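Norkent 714 craft cabinet: six weeks in
By Beatriz Teixeira
17/06/2026
15 comments

Short version: buy it if you sew, skip it if you do paper crafts, and throw away the screws that come with the drop-down table.

Long version, typed fast, I have a quilt top due.

The 714 is the tall one. Two doors, shelves inside, table that folds down out of the middle. I paid $129 for it at the Disville outlet, scratch on the back panel, don't care, it faces the wall. I'd had the Nukeck rolling cart before that and was sick of it. Wheels full of thread. Top tray the wrong depth for everything.

Assembly. Long evening plus a bit of the next morning. The instructions are drawings only and the drawing for the hinge side is mirrored, so you put the left door on, admire it, take it off again. Pre-drilled holes mostly fine. One on the bottom shelf was shallow and I had to go at it with a hand drill. Get a second person for standing it up, it's heavy and it wants to rack sideways until the back panel is nailed on. Kianoush held mine up with his shoulder while I looked for the hammer.

The shelves. Good. Adjustable, pegs are metal, they sit tight. I have one shelf packed with folded cottons and no sag so far. The narrow door shelves are the part I liked most in the store and like least at home. The lip is too low. Rotary cutter goes over it every time I shut the door in a hurry. I stuck a strip of elastic across with thumbtacks, ugly, works.

The table. So. It folds down nicely and the height is right for me sitting (I'm short). But the screws supplied for the bracket are too soft, two stripped before they were even snug. I swaped them for better ones from the hardware drawer and it's been solid since. My machine is a heavy old metal one and there's a bit of bounce at top speed. Not enough to mess up a seam. Would not want to do free motion on it all day.

Table surface is a matte white laminate. Shows every bit of lint, which I thought I'd hate. It makes pins easy to find. Chalk wipes off. Marker doesn't, ask me how I know. Steam iron nearby has not bubbled the edge yet but I keep the mat down.

Doors. Magnets are strong, maybe too strong, whole thing gives a little jump when you pull. Anchor it to the wall. There's a strap in the hardware bag, use it, espcially if there are kids around. The strap is the one piece of hardware in the bag I have no complaint about.

What doesn't come with it: any kind of bin. The picture on the carton shows it full of matching ones and the small print says sold separately. I went with clear open-top boxes. No lids. I know, dust. But lids are where my system always dies, I set the lid down, put something on the lid, done. Clear matters more than I expected. With the Nukeck cart I had fabric bins and just bought the same bias tape over and over.

Two things about clear plastic boxes. They vanish on a white surface, I have set a coffee down half on one. And the thin ones flex if you grab them by one wall when full, so carry from underneath. The first two below are a clear box on white, close up and from farther back. 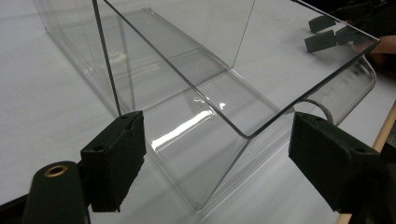
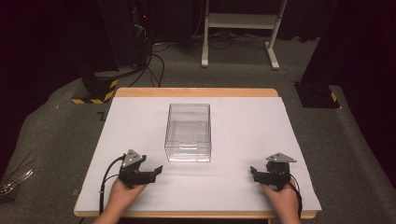
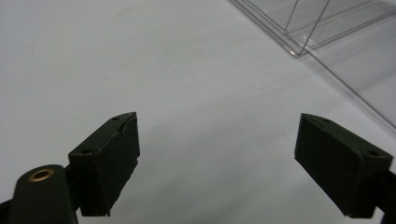 Anyway. Measure your shelf depth before you buy bins, whatever brand. The inside of the 714 is shallower than the outside makes you think, the table mechanism eats into the middle section. Mine fit with the door closed but only turned the long way, so two across and a useless gap. I keep rulers in the gap.

Thread: I had a 2000 yard cone of Tô in cream that I assumed would stand on the door shelf. Too tall by a hair. Moved the shelf up a peg, then the shelf above lost its use. You end up playing that game a lot for the first week and then it settles and you stop thinking about it.

Smell. Yes, a new furniture smell, strong when you open the doors. Gone after two weeks or so with the doors left open. Don't put your good wool in right away.

Paper crafts people: the shelves won't take a full-size scrapbook flat. A friend tried. They stick out and the door won't close. The Nukeck cart is better for you, for real, wheels and all. Also no vertical slots anywhere for cardstock.

Compared with the bigger Norkent cabinet that came out in March, I've only seen that one in the store. Table is wider, has a second leg. If your machine is a modern heavy embroidery one I'd go look at that instead. It's a lot more money and it takes up a whole wall, I don't have a whole wall.

Good: shelf pegs, closes up and hides the mess, table height.
Bad: bracket screws, door shelf lip, mirrored drawing on the hinge page.
Would I buy again: yes at the outlet price. At full price I'd wait.

Will update if the table bounce gets worse. Kianoush thinks a wedge of felt under the bracket will fix it, have not tried. If anybody has put a light strip inside one of these let me know how you ran the cord, there's no hole in the back panel and I don't want to drill one if there's a gap somewhere I missed

129 shares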